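Recording demonstrations by remote control, without fooling yourself

Posted 10/6/24 by Jui-lin Kao

The sales pitch for teaching by demonstration is that you drive the arm through the job a few times, press a button, and it has learned. I've been doing this on and off at Retley for long enough to doubt every part of that sentence. It can work. It takes longer than you've been told, and most of the time goes on things that have nothing to do with learning.

What follows is how I record a set now. It assumes your arm already follows your hand controller and that you have a stop button you can reach without looking.

1. Write the task down in one line

"Put the cap on the bottle" is a task. "Tidy the bench" is a wish. If two people read your line and disagree on when the job is finished, fix the line first. Include where the arm starts and where it must end up.

2. Check the hardware by hand

Power off. Wiggle each finger of the gripper. Anything that has play in it will put that play into your recordings, and the training software will treat it as part of the skill. Run your eye along the cables too, with the joints at both ends of their travel. Ours was snagging for most of December and I blamed the controller.

3. Practise, and throw it all away

Do 14 runs with the recorder off. Your first ones will be full of pauses and second thoughts. I used to keep them on the theory that more data is always better. I no longer believe that, at least for small sets.

4. Record in short batches

Move at a steady pace, slower than feels natural but without stopping dead in mid-air. A long pause teaches the arm to pause, and sometimes it never starts again. Shift the object a little between runs. Take a break when you notice you're rushing.

Look only at the camera view the robot will have. If you peek over the top of the screen to judge the gap, you are using information the arm won't get. This is the commonest cheat and I still catch myself at it.

5. Label failures on the spot

Mark a bad run as bad before you begin the next. Don't leave it for the evening. We once had 3,148 runs in a folder called Ovau and no notes, and I would have swapped the lot for 200 that somebody had marked properly.

6. Train, then test somewhere awkward

Test with the object in places you didn't record. If it only works in the spots you did, you have an expensive tape recorder. Write down every attempt, including the ones you'd like to call a fluke.

What about guiding the arm by hand?

Pushing the arm about directly is quicker to pick up, and you can feel contact. Against that, your own hands end up in the camera view, and the motors aren't doing the work they'll do later — so the forces you log are partly yours. I use it for fixed positions and go back to remote control for anything with a grip in it.

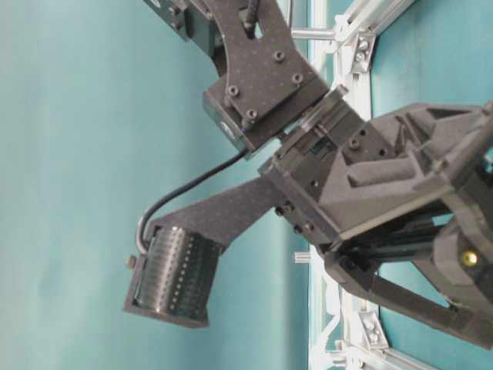
Do I need 3,000 demonstrations before it's worth training?

Train early on a small, clean set and see where it fails. Record more of whatever it gets wrong, and stop when extra runs no longer change the test results.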